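Jarkia: grasp labelling and replay tools for soft household goods

Jarkia is the software used by the Ratow group to turn hand-held gripper recordings into training data for bimanual policies. This release covers bedding: comforters, bedspreads and pillow covers. It holds over 400 recordings, each stored with finger width, pose track and fisheye video.
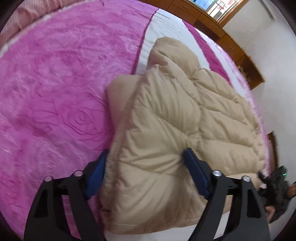

Pose tracks are computed offline and checked by replay. Recordings in which tracking is lost for more than 24 frames are moved to the rejected folder — they are kept, but the loader skips them by default.

Known limits: contact labels are unreliable on quilted fabric, and finger width should not be read as grip force.

Maintainers: Comfort Kyei (perception), Rangi Costigan (replay and tooling).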